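## 4. First grip and practice picks

Covers the Clakum hand-held gripper, build rev. 12/15/20, with the Planness finger set. Sections 1 to 3 (printing, hinge assembly, camera mount) must be finished before you start here. If the trigger still sticks after step 3.9, go back and sand the guide rail. It won't wear in by itself.

You need:

- the assembled gripper, with both fingers on and the ribbed pads seated
- a charged battery for the camera
- a 2 mm hex key
- a steel ruler
- one full, sealed plastic drink bottle
- a table you can walk along on at least one side

### 4.1 Set the finger opening

1. Lay the gripper on its back with the trigger released.
2. Measure between the finger tips with the ruler. The opening should be 118 mm.
3. If it's too narrow, loosen the stop screw half a turn and measure again. If it's too wide, tighten it half a turn.
4. Squeeze the trigger all the way and let go five times. Measure again. If the opening has moved by more than 2 mm, the return spring is hooked in the wrong hole. See 3.6.
5. Put a drop of thread lock on the stop screw once you're happy with it.

Note: the opening is wider than most people expect. The pads fold inward as they close around something, and with less room they drag on the object before you have it lined up.

### 4.2 Check the pads

1. Press each pad with your thumb in the middle of the ribs. It should bend back easily and return to shape when you let go.
2. Look along the edge where the pad meets the finger plate. There should be no gap you can get a fingernail into.
3. Tighten the plate screws evenly, a little on each, going back and forth. Stop when the screw heads touch.

**Caution:** don't use a power driver on the plate screws. The holes are printed, and they strip. If you strip one you have to reprint the whole plate, and that is a long print.

### 4.3 Lift the bottle

Use a full bottle for this. An empty one weighs next to nothing and will tell you very little about the grip.

1. Stand the bottle near the front edge of the table, label toward you.
2. Hold the gripper level with the open fingers pointing away from you.
3. Move in until the bottle is between the fingers. Keep your wrist straight.
4. Squeeze slowly until both pads touch, then a little more.
5. Lift the bottle a hand's width and hold it there while you count to ten.
6. Lower it until it's standing by itself. Only then release the trigger.

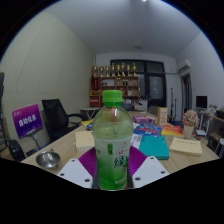
*Fig. 4-1. Bottle upright between the fingers, over the desk.*

If the bottle leans to one side, one pad is touching first. Move the gripper a little toward the side that touches late and try again. If it leans the same way every time, the fingers aren't closing evenly. Check the linkage pins (3.4).

If the bottle slides down, don't just squeeze harder. Wipe the pads with a damp cloth, let them dry, and repeat. Oil from the hinge gets on them during assembly more often than you'd think.

Elfriede Leitner, who drew the first finger set, closes the trigger with two fingers and leaves the others around the handle. It takes some getting used to but it's easier on the hand in a long session. I use three. Either is fine as long as you do it the same way throughout.

**Caution:** keep your free hand away from the linkage. It has enough force to pinch skin badly. Hold the gripper by the handle only, also when you're just carrying it across the room.

### 4.4 Mark your start position

Recordings are much more useful if every pick begins from a known place. We lost most of our December runs at Sarnley by not bothering with this.

1. Choose a start position and mark it. Tape works, and so does anything flat that stays put.
2. Write the position on the session sheet.
3. Before each pick, put the object back on the mark, upright, facing the same way.
4. Bring the gripper back to your own rest position as well. Ours is elbow against the ribs, fingers open.

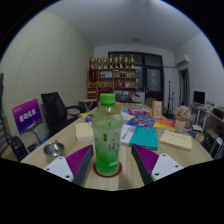

Start positions can be marked with masking tape, but tape lifts at the corners after a day or two and leaves glue on a varnished top. A drink coaster does the job better. The dark red one under the tea bottle is easy to find again against the light wood, and its round shape gives you something to center the bottle on. Pick a color that differs clearly from your table. If the coaster slides when the bottle is lifted, put a small pad of reusable putty underneath. Check it between runs - a coaster that creeps a little every time ends up a long way from where the session sheet says it is.

### 4.5 Practice runs

1. Start the camera and wait for the light to go steady.
2. Do 75 picks with the bottle alone on a clear stretch of table.
3. Take a break. Your forearm will want one.
4. Set out other things behind and beside the bottle, such as books, small boxes, a cup. Leave enough space for both fingers to pass on either side.
5. Do another 100 picks. Move the other things now and then, but leave the mark where it is.
6. Stop the camera before you put the gripper down.

Write down each dropped or knocked-over object when it happens. Don't delete those runs. Lund, the sorting script in section 6, needs the bad ones as well and puts them in their own folder.

Note: avoid open cups and anything made of glass until you've done at least one full session.

### 4.6 After the session

1. Copy the files off the camera before charging it. The camera won't do both.
2. Check the file count against the session sheet.
3. Look at both plates for pale stress lines near the screw holes. Replace the plate if you find one.
4. Hang the gripper by the handle loop with the trigger released. Don't store it closed, or the pads take a set.

Our first set of pads lasted 312 picks before the ribs started to split at the tip. Softer filament splits sooner. Print a spare pair now, while the printer settings from section 1 are still loaded.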